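The open day at the Storkcombe mustard works starts with a form

The Storkcombe mustard works opens its doors to the public once a year, in April, and I had been meaning to go for long enough that my excuses had started to repeat themselves. The mill sits at the bottom of a hill with a single road in, and by half past nine that road was a parking lot with a view of another parking lot. A man in a yellow vest waved us all toward a field. The field had opinions about tires.

Admission is free, in the sense that you pay at the other end, in the shop.

Before anything else you sign a form. It asks whether you have a seed allergy, whether you are wearing open shoes, and whether you have been in another mustard factory in the past 3 weeks. I would love to meet the person that last question was written for. We were given hairnets and, for those with beards, a second, smaller hairnet, and then divided into groups by the color of a sticker. I was green. Green went last.

The wait was spent in what used to be the cooperage and is now a kind of museum, meaning there are barrels with labels on them. The company was started by two families who did not get along, and the wall panels handle this with great tact. "A difference of vision" comes up on one panel and again on the next. By the panel after that, one family has moved to Drusmont and started making vinegar, which the works then had to buy from them for decades, there being no other vinegar within a day's ride. I thought this was the best part of the whole museum and it got four sentences. The history of the lid got a whole wall.

Then green was called, and we went up to the seed floor. This is the top of the building, where the seed comes in and gets shaken through screens until anything that isn't mustard has been talked out of it. It is very loud. Our guide wore a headset microphone connected to a speaker on her belt, and between the shaker and the speaker I picked up "yellow," "brown," and something that was either "moisture" or "my sister." The man next to me nodded all the way through. I asked him afterward what she had said and he had no idea either.

One floor down it gets quieter and your eyes start to go. The seed is soaked with vinegar and salt and then run between millstones, and the smell comes at you sideways. I have eaten mustard all my life without once suspecting it could hurt me from across a room. The works still runs its old stones alongside the steel mill that does most of the volume, and the guide was careful to say that the old stones are not for show. They are roped off, lit from below, and used for one product, the Kvaran, which comes in a stoneware pot and costs what you would expect after that description. Each stone weighs 400 pounds, and dressing the face of one takes a craftsman 2 days with a hammer and chisel. A child asked what happens if he makes a mistake on the second day. The guide said he starts again, and I believe she enjoyed saying it. 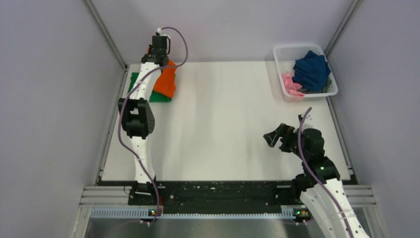
Lunch was a sausage. I mention this with no complaint at all, as it was a very good sausage, but the line for it ran out of the canteen, past the restrooms, and back into the museum, so that I got to read about the lid again. The mustard was laid out in pump dispensers at the far end of the counter, seven or eight kinds, and everybody did the same thing: a polite dab of the first one, a look at the people behind, and then a wild grab at all the rest. I ended up with a plate like a paint chart. The one with honey is fine. The one with walnuts tastes like a dare. The plain brown, which they have been making for 110 years and barely bother to advertise, is better than all of them, and I would have drunk it.

The afternoon talk was given in the boardroom, under a portrait of somebody with tremendous sideburns, and concerned the future. The future is called Lulludik. It is a mild mustard in a squeeze bottle meant for people who don't like mustard, and the speaker from marketing went through it with slides. There was a slide of a picnic. There was a slide of a different picnic. Someone at the back asked if it would still be made with the Drusmont vinegar, and the speaker said that was a great question and moved on to the bottle, which stands on its head -- this got actual applause from the front row. I suspect the front row of being related to the bottle.

The shop is arranged so that you cannot leave except through it, and the line there was shorter only because people were buying faster. I had promised myself one jar. I came out with a tote bag, the plain brown, another plain brown, the walnut (I can't explain the walnut), and a wooden spoon that turns out to be too wide for the jar.

For anyone thinking of going next April: get there before nine, wear boots for the field, and try to get a yellow sticker, as the yellow group had finished its sausages before ours had been issued with beards. Contact lenses are a bad idea on the grinding floor. Bring cash for the shop, too. The card machine gave up at three o'clock and took the tote bag discount with it.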